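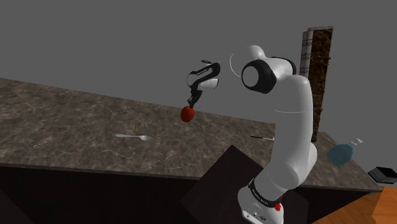
# Tuning a grasp-and-hold check in simulation

*Clomico tools, pick-and-place notes, part 5. Updated 9 December 2022.*

You need the Clomico control package, a working simulator install and the kitchen counter scene from the Varnton set. If you haven't loaded a scene before, do part 2 first. Everything below runs on a laptop without a graphics card, only slower.

The hold check answers one question: after the fingers close and the arm lifts, is the object still in the hand? The planner calls it before every transfer move. With the default settings it passes too easily on small round objects, so we'll set it up properly.

## 1. Load the scene and fix the seed

```
clomico load varnton/counter --seed 258
clomico arm home
```

Keep the seed the same until step 5. It controls where the loose objects start. If you change it while you're tuning, you won't know which change moved your numbers.

## 2. Pick a target

List the objects and choose one:

```
clomico objects
clomico target set --color red --max-size small
```

Start with something round. A spoon lying flat is a harder pick for the planner but an easier one for the hold check, and it will hide the problem. If more than one object matches, the command stops and prints the candidates. Use `--id` to choose.

## 3. Record a lift

```
clomico run lift --steps 600 --log lift.csv
```

The log has one row per simulation step. The columns you want are `finger_gap`, `contact_left`, `contact_right` and `object_z`. Plot them on the same time axis.

In a good lift the gap shrinks, goes flat when both contacts turn on, and stays flat while `object_z` climbs. In a slip the gap starts shrinking again partway up. Sometimes one contact flickers first. Write down the step where the gap goes flat. On our run it was 111.

## 4. Edit the check

Open `hold_check.yaml`:

```
hold_check:
 start_step: 111
 window: 5
 require_both_contacts: true
 max_gap_change: 0.001
 compare_height: true
```

`start_step` is the number you wrote down. `window` is how many steps in a row must agree before the check reports a result. `max_gap_change` is in meters and applies across the whole window.

Leave `compare_height` on. It compares the height of the object to the height of the hand, and it catches the case where the fingers have closed on each other and the object is still on the counter.

Don't raise `window` to get rid of flicker. It delays every transfer, and the flicker usually comes from the contact settings. Lower the solver time step and record the lift again.

## 5. Run it on other seeds

```
clomico batch lift --seeds 258:263 --check hold_check.yaml
```

The end of the range is not included, so this gives you five runs. Open the log for any run marked `FAIL` and look at the gap plot before you touch the settings. If the arm never reached the object, that's a planning failure and belongs in part 4.

## Common errors

**`no contact pair found`**: the finger geometry is missing its collision mesh. Rebuild the scene with `--collisions all`.

**`object_z` is constant**: you logged the wrong object. Run `clomico target show`.

**Check passes, object drops during transfer**: the transfer speed is too high for the grip force. Lower `transfer.max_accel` and rerun from step 5.

Part 6 covers placing the object on a tray.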